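Search products Enter keyword or part number Go

Werniveo undercounter toy washer, front-loading

The Werniveo is a front-loading washer for hard toys, play kitchen pieces, bath toys and similar small items used in nurseries, clinics and toy libraries. It washes and rinses in one chamber with a single rotating spray arm below the basket and a fixed spray bar above it. It is not a dishwasher and should not be used for crockery that will be eaten from.

The cabinet is 850 mm high and fits under a standard worktop. Leave 100 mm clear at the back for the hoses and the drain loop. The door drops forward and will carry the weight of a full basket while loading, but not the weight of a child. A child lock is fitted to the control panel as standard. It holds the programme once started and is released by pressing Start and Drain together.

Chamber and basket

The chamber holds 100 litres. It has rounded inner corners and no exposed screw heads, so loose parts have few places to lodge. One deep basket is supplied with each machine. A hinged mesh lid clips over it and must be closed for light items, which will otherwise lift in the spray and may stop the arm. Small bricks and beads need the fine mesh bag, sold separately.

Fill the basket loosely. Toys with a hollow in them should lie open side down. Balls and other sealed shapes can go anywhere, though they wash better near the outer wall, where the spray is stronger. Remove batteries, and remove any toy that has had batteries leak in it.

Programmes

Short – for toys with no visible soiling, between groups.
Standard – daily use.
Heavy – paint, glue, dried food. Soak stage added before the main wash.
Rinse only – for new toys or items that have been in store.

The heater is rated at 3 kW. On Standard and Heavy the machine holds the final rinse until the water has reached the set temperature, so cycle time depends on the incoming supply. A hot feed shortens the cycle. A cold feed is acceptable and is preferred where many of the toys are soft vinyl, as vinyl can lose its shape if hot water reaches it before the chamber has warmed.

What not to load

Unsealed wood, card, books, felt and anything stuffed with loose fill. Knitted items and fabric dolls should go in a laundry machine according to their own labels. Foam can be washed on Short but holds a good deal of water and must be pressed out by hand before drying. Painted metal should be tested on one piece first.

Drying

There is no fan. At the end of a programme the door catch releases and leaves the door slightly open to let the steam out. Hard plastics dry in the basket. Squeezable toys with a hole in the base keep water inside and should be emptied by hand, then stood on a rack. For sites with a high turnover we suggest the Sturkora drying shelf, which takes the same basket.

Detergent

Use low-foam liquid or powder. Tablets do not dissolve fully on Short. The dosing drawer is marked for soft and hard water, and the salt container must be kept filled in hard water areas. A white film on dark plastic nearly always means that the salt has run out.

Fitting and service

Supply hose, drain hose and basket are in the carton. The electrical connection is to be made by a qualified electrician on its own circuit. The filter lifts out without tools and should be rinsed at the end of each working day. Descale in March and again in autumn, or more often if the panel shows the drop symbol. Spare door seals bought before the Baptista hinge was introduced will not fit current machines – check the rating plate before ordering.

Mixed toys, dark green table

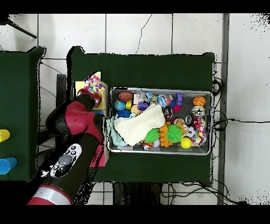
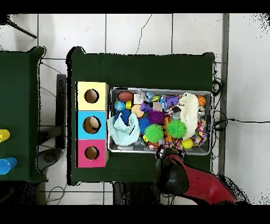
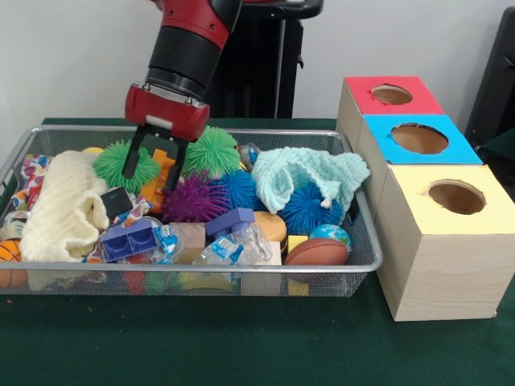 Page text: Ingvild Rønning, Technical Editor, Washing and Drying

Orders for the mesh bag and the spare basket go through the parts desk, and both are normally held in stock. For machines, state the supply voltage and whether the feed will be hot or cold. Drawings for joiners are sent on request.

Contact Turkusen | Copyright Turkusen, all rights reserved | Back to top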